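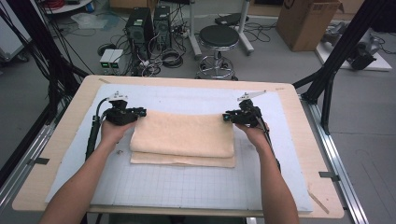
Is a pair of hand-held grippers worth buying for a small team that wants to teach a robot to fold laundry? For a small team, I think it is worth it, but only if you buy the hardware and refuse the yearly service that is sold together with it.

I will try to be fair in this essay. The kit I am writing about is the Purska, sold by Skandmont. I have worked with it since June. My opinion of it has changed two times, and may change again.

First, what I like. You hold one gripper in each hand and you fold the towel with them, and the movement of your hands becomes the training data. Before this I used a pair of leader arms, the Doltulari set, and after an hour my shoulders were complaining. With leader arms you always feel the weight and the friction of a machine between you and the cloth. With the Purska you feel the cloth. When a corner slips, you know it in the fingers before you see it, and you correct it in a natural way. I believe the recordings are better for this reason, although I can't prove it with a number.

Second, the price. Our pair cost 2,000, with cables and the calibration board. For a university group this is still serious money, and I heard colleagues call it a toy at this price. I don't agree with them. We spent more on the repair of one robot wrist last year, and the wrist did not teach us anything.

Now the less pleasant part. Skandmont offers a service plan with the name Skandmont Care. It includes software updates, a spare set of finger pads and what they call "data review." You send your recordings and they return them with marks, good or bad. In one batch we sent 77 recordings of towel folding. They came back after 6 working days, with many marked as bad for the reason "hesitation." But a person who folds a thick towel does hesitate! You pinch, you feel that you have only one layer, you open and you pinch again. If all of these moments are removed, the robot will learn that towels never give trouble, and on the first day with a real towel it will be lost.

This is my main disagreement with the company, and it is larger than one product. There is now a fashion in our field to clean data until it shines. The sellers like this fashion, because cleaning is a service and a service can be invoiced every year. I think a buyer should ask who decides what is a mistake. In our work it should be the person who was holding the gripper.

I want to say something about terry cloth also, as the brochure speaks mostly about shirts. A shirt is thin and its edge is easy to find. Terry is thick, the loops catch, and the hem is stiffer than the rest of the cloth. If you take the towel by the hem, you have a firm hold, and if you take it in the middle you get a soft lump between the pads. Both kinds of grasp are useful in the data, in my opinion. The Purska pads are flat and they manage both kinds well enough, but I would pay extra for a pad with a little more grip on its face.

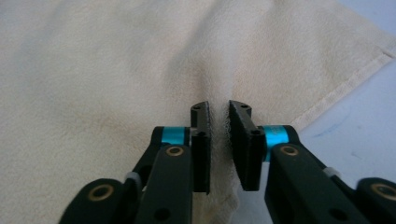

What about the cheaper alternative?

Wyss sells a gripper for less than half the price, and readers of this column have asked me to compare. I borrowed two of them for a short time. The fingers close well and the handle is comfortable, maybe even more comfortable than the Purska. But the tracking lost its position each time I crossed my hands, and in folding you cross your hands often. For picking up blocks or cups I would choose Wyss without a long discussion. For cloth I would not.

The cables are my other complaint, and it goes to Skandmont only. A cable on each gripper means that you learn to move around it, and then your robot copies a motion that was made for a cable. The effect is small – I see it mostly when I turn my right wrist outward – but a company with this experience should have a better answer than "place the cable over the forearm," as the manual advises.

So my advice to a small group is this. Buy one pair. Take an afternoon to practice before you keep any recording, and write down yourself which ones you trust. Let the same people who record also watch the robot fail later, so they understand what their hands have taught it. The money for the service plan you can spend on towels, in several thicknesses, and on washing them between sessions, as an old towel and a new one behave quite differently in the fingers.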